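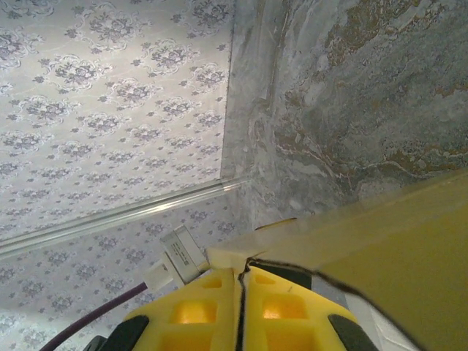

Pale floral and gray marble patterns

Ilten Peel-and-Stick Shelf and Drawer Liner
Item 951
Sold by the roll

Ilten liner is a self-adhesive vinyl covering for shelves, drawers, closet floors and the insides of cabinets. It goes on dry, wipes clean with a damp cloth, and can be lifted and moved while you are still getting it straight. The adhesive takes a full day to set. After that it holds until you decide to pull it up.

Size
Each roll is 21 inches wide and 81 inches long. The backing is printed with a half-inch grid so you can cut straight lines without marking them first. One roll will line three or four standard kitchen drawers, depending on depth.

Patterns repeat every 18 inches. If you are joining two pieces side by side on a deep shelf, allow extra length on the second piece so you can slide it up or down to match. Color can vary a little from one print run to the next. The run number is on the label inside the core - check that it is the same on all rolls before you start a large job.

Where it sticks
Painted wood, sealed wood, melamine, glass, metal and smooth plastic are all fine. New paint should cure for three weeks first. Raw wood and unsealed particleboard soak up the adhesive and the edges will lift, so seal those before lining. We do not recommend it for textured walls, brick or any surface that gets hotter than a warm dinner plate. Keep it away from stovetops and the area right behind a toaster oven.

Putting it down
1. Empty the drawer or shelf and wash it with dish soap and water. Let it dry completely.
2. Measure the bottom and cut the liner half an inch larger on each side.
3. Peel back two inches of the backing and set that edge against the back wall.
4. Pull the backing out with one hand and smooth the liner with the other, working from the center to the sides. A plastic spreader or a folded dish towel works well.
5. Crease the extra into the corners and trim with a sharp utility blade.

Small bubbles can be pricked with a pin and pressed flat. For a large one, lift the liner back past the bubble and lay it down again.

Removing it
Warm one corner with a hair dryer on low and pull slowly at a flat angle. Any residue comes off with rubbing alcohol. Test the alcohol on a hidden spot if the surface is painted.

Also in this line
Zandell Non-Adhesive Liner - same widths, ribbed back, for rental kitchens and toolbox drawers.
Moynihan Smoothing Kit - plastic spreader with felt edge, snap-off knife, five spare blades.
Jurkico Edge Tape - clear, narrow tape for shelf fronts where the liner wraps over and gets bumped.

Ordering
Rolls ship in a cardboard tube, up to six to a tube. Orders placed by Thursday at noon leave the warehouse the same week. Unopened rolls can be returned within 30 days. Cut pieces can't be returned, so please order a sample sheet first if you are unsure of the color. Sample sheets are letter size and come with the adhesive backing.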